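3.2 Nested cups as a storage problem

Paper cups were the most common disposable item in the break rooms we surveyed. Of the 61 rooms at the Holmgren and Sotton sites, all but 2 kept them in open stacks on a counter or board, with no sleeve or dispenser. Staff took cups from the top and returned unused ones the same way, so a single full stack often became several stacks of different heights by the afternoon.

We define a restack as any handling that merges, splits or shifts standing stacks without a cup being taken for use. Participants at Holmgren logged 828 restacks in June. Åberg and Kobori treat such handling as part of serving, but we coded it as tidying, as it mostly took place when no one was getting a drink.

Height matters for how a stack is held. Short stacks were usually moved from the rim. Tall stacks were steadied low down, where the nested rims lie close together and the side is widest – a hold near the top tended to lift a few cups away from the rest. Stacks stored upside down, as in Figure 4, rest on the rim of the lowest cup and present a closed base at the top. Lindqvist reports the same preference for upside-down storage at Prallholm and links it to dust.

The gap between stacks was also coded. Where it was narrower than a hand, participants often approached the taller stack from the front and one side, leaving the shorter one in place. 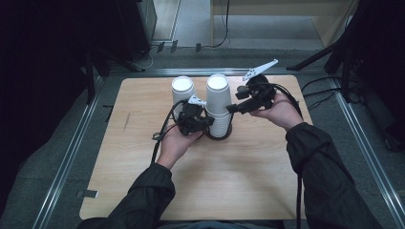
Figure 4. Two upside-down stacks of white paper cups, unequal in height, on a wooden board.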